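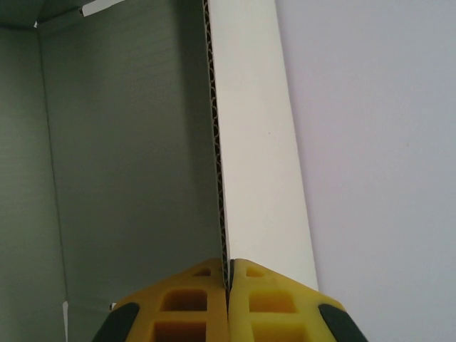 Hello all,

Noemí Zepeda wrote:

> I am packing the prints from the Fonville show and I have 146 of them
> to send before the end of June. The corrugated board from Jostetti
> arrives in big panels and I cut it with a normal knife. On many pieces
> the edge becomes flat and then the corners of the print have no
> protection. Is my knife wrong or is it the board? And do you put
> something between the print and the board?

Dear Noemí,

I had the same trouble last winter with the Furtado parcels, so I can tell you what I do now.

First, please look at the cut edge before you look at the face. The face can be perfect and tell you nothing. At the edge you see the waves of the inner paper, and if they stand up in a regular row, the piece is good for a corner. If they are pressed together, I keep it for the middle of the parcel, where the weight is spread.
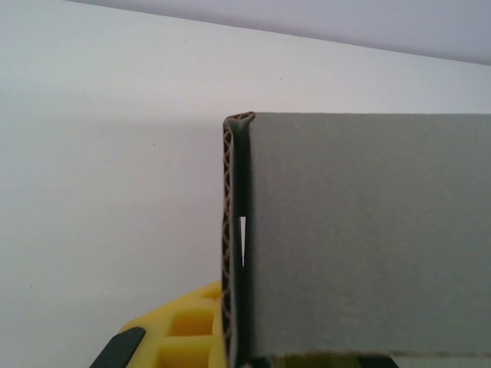 The second thing is the lip. When the outer paper bends over at the top of a cut, I do not try to push it back. I cut a new line, two fingers' width lower, and lose a small strip. It feels like a waste, but a folded lip makes the packet thicker on one side and the tape then pulls unevenly.

About the knife: a normal one is fine, but change the blade much earlier than you think necessary. I make one light cut through the liner and a second one through the rest, always with a steel ruler. With one strong cut you press the waves flat before the blade reaches them.

Between print and board I put a thin sheet, a little larger than the print on each side. I order mine in packs of 200 from Niltuvero – they are not the cheapest, but they lie flat straight away. I round the corners with scissors so that they do not catch. 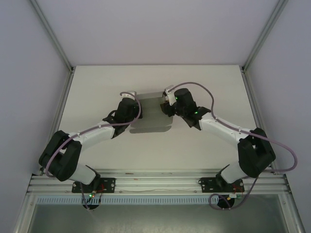

Thin grey sheet with rounded corners, laid flat on the table.

If you have panels that came already damaged at the edge, write to Jostetti and ask for the batch. They exchanged mine without discussion, though I had to pay for the return.

Kind regards,
Ilse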